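A Visit to the Robotics Open Day at Pendow Technical College

Gatbridge in December, part of my travel notes on schools and workshops
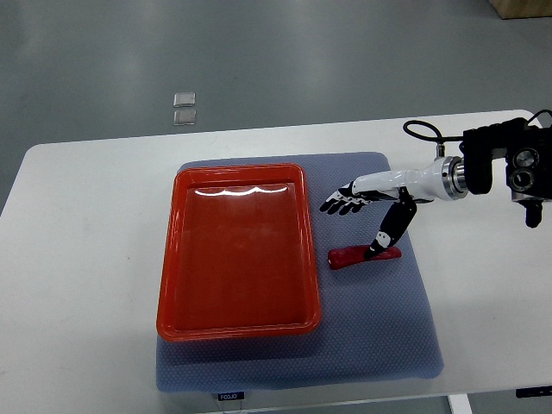
Marta Veskimägi

The train from the coast to Gatbridge takes longer than the map suggests, and the last part goes through a valley where my phone had no signal. I mention this for readers who want to make the same trip in winter: buy your return ticket before you leave. The machine at Gatbridge station did not accept my card, and the ticket window closes at four in the afternoon.

From the station I walked to Pendow Technical College, which stands on the other side of the river, behind a bakery and a tire shop. I had read on the college website that the second-year automation class opens its laboratory to visitors once every winter. I teach a small evening course in basic electronics in my own town, and I have wished for a long time to see how other schools organize such work. My course has no robots. We have soldering irons and a lot of patience.

The entrance was free, but one had to register. At the desk in the hall I received a paper sticker with the number 127, and a student asked me politely to wear it where it could be seen. Coats had to stay in the hall. The laboratory is upstairs, and visitors were taken up in small groups. While we waited, there was tea in paper cups and a very good cake with poppy seeds from the bakery I had passed.

The student project

The class works on one common project during the whole year. It is named Stundix. I asked where the name comes from and got different explanations from different students, so I leave that question open. The purpose of the project is easy to say and, as I learned, difficult to do: a robot hand should take small objects from a work surface and put them in a tray, and afterwards the same objects should be taken out of the tray again. The students want the hand to do this with objects of various shapes, hard and soft, without a new program for each of them.

When my group came in, they were at the part which they call "first touch". The tray, red-orange and with a raised rim, was on a blue-gray mat in the middle of a white table. Next to it lay the object of that hour, a short red bar with a rounded end, and the black thumb of the hand was coming down toward it. I stood there quite a long time. From a distance a robot hand looks fast and sure, but from near you see how much of the work is about one fingertip and one small red thing.

I expected an industrial gripper with two jaws, as I know it from factory videos. This one is a real hand in its shape, white at the wrist, with mostly black fingers that have white segments. When the fingers are kept flat and together, it reminded me of the hand of a person who wants to feel if a tablecloth is smooth. One of the students told me that the thumb was the hardest part of the autumn. The four-finger movements were good quite early, so she said, but the thumb came always from the wrong side, and the object rolled away before the fingers could close.

I asked why they do not simply choose objects which do not roll. She answered that they did that in October, and the teacher then brought a bag of things that roll.

How the class is organized

This is the part I came for, and I wrote down as much as I could.

The class is divided in six teams. Each team has its own task for some weeks, and then the tasks change, so that every student has worked with the arm, with the software, with the camera and with the written records before summer. I found this very wise. In my own course it happens always that the person who solders well does all the soldering, and the others watch him and become a little sleepy.

The written records surprised me most. For every attempt a student fills out a line in a table: which object, where it was placed, what the hand was asked to do, what it did, and a free comment. The team that had the records on the day of my visit showed me a thick folder with printed pages. They told me they must reach 400 attempts with each object before they may change to the next one. I read some of the comments, with permission. Many are dry ("slipped", "slipped again, same place"), but there was one that said only "why", and another where somebody had written a full paragraph on the friction of rubber, with a small drawing.

The teacher explained to our group that he gives marks for the records and for the explanation of mistakes. The success of the hand itself has no mark. In the first year of the project it was otherwise, and the students then chose the easiest objects and the easiest positions, and everybody had beautiful results and could not tell him anything interesting at the end. I think many teachers will recognize this.

The arm itself was bought secondhand, with help from Dahlgren, a local firm that makes packaging machinery and has its hall at the edge of the town. Some students go there for practice weeks in spring. A poster in the corridor showed the practice places, and there was a list where one could sign. I saw that it was already full.

What visitors could do

There was a side table where children, and also grown-up persons, could try the same task with a simple mechanical claw on a stick. You had to bring wooden beads from a plate into a cup. It looks like nothing. I needed many attempts, and a boy who came perhaps to my elbow was finished long before me and gave me advice. I recommend this idea to every school that plans an open day. After the claw, people went back to the robot and looked at it with much more respect.

In a second room the students showed short talks, always two students together, one who spoke and one who operated the computer. The talk I heard was on the question of light. A glossy plastic surface gives strong reflections, and the software can take a reflection for an edge or for an object. They had first believed that a camera problem was a matter of buying a better camera. Now they change the height of the lamps, they use mats with a textured surface, and they have learned to write the position of the lamps in the records too. The speaker was nervous at the start, and after some minutes not at all. He spoke English for the foreign guests, and his English was better than mine.

There were questions afterwards. A man asked if such hands will take the work of people at Dahlgren. The student thought a moment and said that at present the hand would be dismissed on its first morning. Then he gave also a serious answer, that packing lines already have machines for objects which are all the same, and the difficult thing is the mixed box, where people are still much better. I thought it was a fair answer for someone of his age.

Things I noted for my own course

I wrote these on the back of my tea receipt, so they are not in a good order.

Let students exchange the tasks, also when it makes the work slower.

A table with attempts, filled in by hand if necessary. I will start this in January with our soldering exercises. I do not expect that my people will love it.

The emergency stop is explained before anything else, and each student repeats the explanation to the next visitor group. By the time we left, I could have given it myself.

Keep the work table clear. On the table with the arm there was only what was needed for the task, and everybody had to put pens and cups somewhere else. At my evening course the coffee stands between the resistors.

Small objects first. I had asked if they plan something larger, and they said that a mug is the dream for the spring, but a mug has a handle, and the handle is a separate problem.

I should write also what I liked less. The laboratory is small for so many guests, and from the back row one could not see the hand well. A screen on the wall would help. The signs in the building were only in the local language, and I first opened the door of a kitchen where someone was cutting onions. The talks started later than the program said, and for this reason I missed the tour of the metal workshop, which other visitors praised on the way out.

Practical information

The college is a walk of moderate length from the station, flat all the way, but the bridge was icy and there is no handrail on the left side. Take the right side. A bus exists, it did not come when I was waiting for it. There is an elevator to the laboratory floor, behind the library; ask at the desk for the key.

Registration for the open day goes through the college website in late autumn. I wrote an e-mail as well, and received a friendly reply the same evening. Photography was allowed in the laboratory, without flash. Children are welcome and, judging by the bead table, they have some advantage.

For eating I can recommend the bakery by the college, which has soup at noon and closes early. In the evening most places near the station were closed, and I ate the rest of the poppy seed cake in the waiting room. The students had told me at the desk that the project will be shown again before the summer vacation, with the mug if all goes well. I have asked to be put on the mailing list.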